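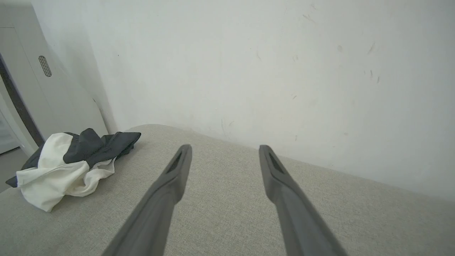
Grasp planner: fingertip offset on soft surfaces

Ilari_Leinonen
Camow release 2 plans the approach correctly on hard tables. On upholstery, the planned pinch point falls to the right of the cloth. I request a review of the depth filter.

R.Kaczorowski
The filter is not at fault. The dark half of the cloth is probably being discarded by the segmentation step – please raise the limit from 1,510 to 2,000 and report back.

Ilari_Leinonen
I must disagree. Log 119 shows both colours in the mask.

Flernerum_support
Kindly attach log 119 before either setting is changed.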